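**PRESS RELEASE**

Monday, September 2, 2013

# Caka opens a return service for used plastic crates and baskets

Small shops and workshops can now give back their black perforated crates and baskets to Caka, the storage supplier in Bumton, and receive a credit toward the next order. The service starts this week at the company's storeroom on the Kaczorowski site and will stay open all year.

The idea comes from a trial which Caka made in June with its regular customers. During that month 1,359 crates and baskets came back to the storeroom. Many of them had spent years under a workbench or behind a door, and their owners did not know what to do with them. A plastic basket with a scuffed rim is still a good basket, and Caka believes it should go on working for somebody.

Every returned container is handled in the same simple way. It is emptied, turned over and looked at from all sides. The staff look at the rim first, then at the handles on those models that have them, and at last at the floor, where small cracks like to begin between the slots. Containers that pass are sorted by depth. The shallow baskets and the deep crates are kept apart, but they can be sold together as a set if the customer wishes it.
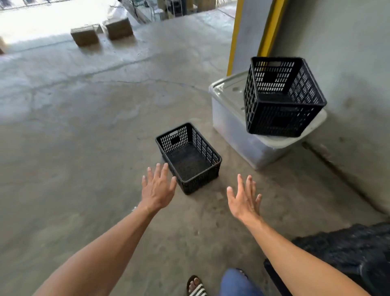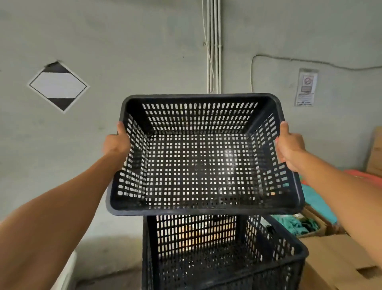
Black perforated plastic in each photo, with an empty basket in all three.

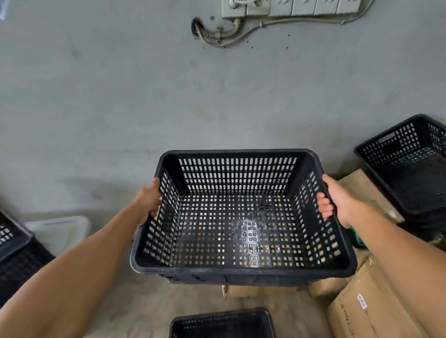
Bridier has used returned crates in its seed store since the trial and asked mainly for the deep ones, remarking that air must pass through the sides or the bulbs become soft before planting time. A clear box with a lid is better for labels and paper bags, Bridier added, but for anything that came out of the ground the slots are worth more than a nice look. The seed store would also like to have the shallow baskets in a second color, so that the early varieties are not mixed with the late ones.

Caka has taken note of this wish. For the moment the service accepts and sells black containers only, and colored card labels can be tied through the slots at no extra cost.

## How the service works

Containers can be brought to the storeroom without appointment during opening hours. For quantities of more than 60 pieces, please call one day before, so that floor space can be prepared.

- Please remove tape, string and old labels.
- Dust and light soil are no problem. Oil and paint are — such containers cannot be accepted.
- Put baskets of the same size inside each other, if they fit without force.
- Lids are accepted only together with their box.

The credit is written on a paper slip at the counter and is valid for 4 months. It can be used for new goods as well as for returned ones. It cannot be paid out in cash.

Containers that do not pass the check are not sold again. They are put aside and go to a plastics processor when there is enough for one load.

## Sets for new customers

To introduce the service, Caka has prepared 200 starter sets made of returned containers. One set holds a deep crate and a shallow basket. The surface may show scratches and dull places from earlier use, and the price is lower for this reason. The sets are sold at the storeroom only and cannot be reserved by telephone.

Customers who are not sure about the right depth may bring along the things they want to store and try them in different containers before they buy. This was much used during the trial, mostly by people with garden tools — and it has saved several of them a second trip.

## About Caka

Caka supplies crates, baskets and lidded boxes to shops, workshops and growers in Bumton and the villages nearby. The storeroom and the counter are both on the Kaczorowski site, entrance from the yard side.

Questions from the press and requests for larger quantities are answered at the counter or by the Caka office in Bumton.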